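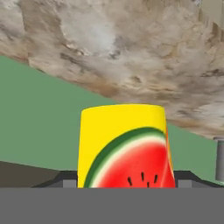
Household and Shop-Floor Chores: Frequently Asked Questions

Virnberg test group. Maintained by Silvia Skála and Cor Schouten. Last revised Mon 2 March.

Can a robot arm do kitchen chores yet?

Some of them, under conditions. A single arm fixed at a counter can pick up a rigid object of known size and put it down somewhere else within reach. Clearing a mixed pile of dishes, wiping up a spill of unknown origin or emptying a full dishwasher without supervision are still research problems. Our own work is at the first level: one object, one arm, one counter.

What do you count as a chore?

A task a person would name in one short sentence, such as "put the cup away." We split each chore into stages: find, approach, grasp, lift, carry, place, release. A run passes only if every stage passes. A cup that is lifted correctly and released two inches above the counter is a failed run.

Why is so much of the work done in simulation?

Cost and repeatability. A simulated kitchen can be reset to the same state in under a second, and a dropped cup does not have to be swept up. The February set has 1,261 runs, of which 199 were set aside for testing and never used in training. Collecting the same number on hardware would occupy one arm and one operator for weeks.

What does the gripper camera see?

Less than most visitors expect. Close to the object, part of the hand blocks the lower portion of the view, and the counter or wall behind can appear at a steep angle. The controller has to work from the upper part of the container and whatever printing is on it. Patterned stone surfaces add false edges. We keep them in the set on purpose, as real counters have them.

Does a printed label help or hurt?

Both. A large graphic, such as a fruit slice, gives the vision system something to lock onto and makes rotation easier to estimate. It can also split one object into two in the segmentation step, particularly where a strongly colored print meets a plain body. Ailbhe Carroll's notes on this are in the Mollitik documentation under "Labels and wraps."

What is Mollitik?

Our in-house scoring software. It reads joint positions, finger opening and object pose, and assigns pass or fail to each stage. It does not control the arm.

Why cups? 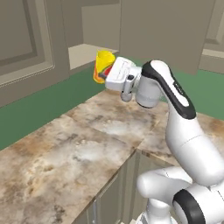 Yellow cup held in the parallel gripper over the marble-pattern counter. Simulation.

A cup is rigid, light and close to the size a two-finger gripper can close on. It also has a right way up, so orientation has to be controlled as well as position. With a plain block we could ignore that. With a cup, a tilt during the carry stage is allowed in our empty-cup tasks and counts as a failure in the filled-cup tasks.

How often does it fail?

In the held-out test set of 199 runs, 157 passed all stages. The remaining 42 are sorted by the first stage that failed. Placement is the largest group, followed by grasp. Only 9 failed at the find stage. Please do not quote these numbers as a rate for real kitchens. They apply to one simulated layout with fixed lighting.

Do results from simulation carry over to a real arm?

Partly. Approach and carry paths transfer well. Grasping transfers less well, because friction and finger compliance are simplified in the model. Dörte Böttcher runs the hardware comparison and reports it separately.

Is the shop floor easier than the kitchen?

Usually. Parts come in known sizes, arrive in fixtures and are presented at the same height each time. Machine tending and tray loading have been automated for decades on that basis. The difficulty returns when parts arrive loose in a bin or when the arm shares its space with people. A kitchen has both problems on most days.

Which chores are furthest off?

Anything with cloth, film or food that changes shape. Folding a dish towel, pulling plastic wrap off a bowl and scraping a pan all require force control that our present setup does not have. Chores that need two hands are also outside our scope.

Can the arm open cabinets?

Cabinet doors are modeled in our kitchen layouts, but door opening is not part of the current task list. Oľga Baláž is preparing a handle task with Buler-type hinges. No release date has been set.

Should I wait for a household robot before I renovate?

No. If you want to plan ahead anyway, leave clear counter depth and avoid handles that sit flush with the door.

Can I get the test runs?

Stage scores are available on request to teaching and research groups. Send the name of your group, the intended use and the file format you need. Rendered views are large and are sent separately. Requests concerning the older Snorradóttir layout should say so in the subject line, as those files are stored in a different archive and take longer to retrieve.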